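Week 4: Reading Surfaces
Introduction to Observational Drawing
Vestbridge Evening Program
Handout prepared by Hedvig Granström

Last week we drew nothing but outlines, and plenty of you told me you were sick of outlines by the end. Good! This week we put them away and look at value, meaning how light or dark a thing is. It's my favorite session of the whole course, and I'll try not to talk for the entire first hour.

Before we start: bring the soft pencils (2B, 4B, 6B), a kneaded eraser, and the gray paper from the supply list. White paper will work if you forgot the gray, but you'll be filling in a lot of background.

1. Value is relative

Take a mid-gray scrap of paper and lay it on a black folder. Now lay it on a white one. Same scrap, and your eye swears it changed. Painters have been playing with this for centuries, and you can lose a happy afternoon to it at the kitchen table.

What this means for drawing is that you can't decide a value by staring at one spot. You have to compare. Is the shadow under the cup darker than the window frame? Is the brightest part of the cloth as bright as the paper? Squint when you ask. Squinting blurs the detail and leaves you with four or five big shapes, and those shapes are your drawing.

2. Dull and shiny surfaces

A matte surface (chalk, unglazed clay, felt) spreads light out in every direction, so the change from light to dark is slow and soft. You can shade it with the side of the pencil and blend to your heart's content.

A polished surface throws light back mostly one way, like a mirror. Highlights are small and hard-edged, and right next to them you may find something nearly black. Beginners tend to soften those edges, and then the teapot turns to putty. Be brave with them!

Brushed metal falls in between, and it's wonderful to draw. The fine scratches stretch each highlight into a streak, usually across the direction of the brushing. One bar can go from almost white to middle gray with no change in the metal at all. It also picks up color from whatever is nearby, so look for warm and cool patches even if you're only working in pencil, and decide how dark each one is before you put it down. 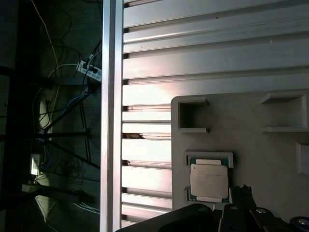

Fig. 1. Slotted aluminum bars in uneven light, with a pinkish reflection across the middle ones.

3. The kinds of shadow

Form shadow sits on the object itself, on the side turned away from the light. On a rounded thing its edge is soft. Cast shadow is thrown onto another surface, and its edge is crisp close to the object and fuzzier farther out. Then there's the dark line where two things touch, sometimes called the contact shadow. It's tiny, and it does more than anything else to make an egg sit on a table. Put it in last and press hard.

Watch for reflected light too, the faint glow inside a form shadow where light bounces up from the table. Keep it darker than you think. Jonatan Engström will bring his plaster casts for this part, and they show it beautifully.

4. In-class exercise

Make a strip of five boxes, paper white to the darkest dark your 6B can manage. The middle three always need redoing, so leave room for a second strip. Then choose one matte object and one shiny object from the side table and draw them together, using only those five values. No outlines, please. Let one shape stop where the next begins.

5. For next time

Draw a spoon, twice, with the lamp in a different place each time. Write the lamp's position on the back. We'll pin them all up and talk about edges.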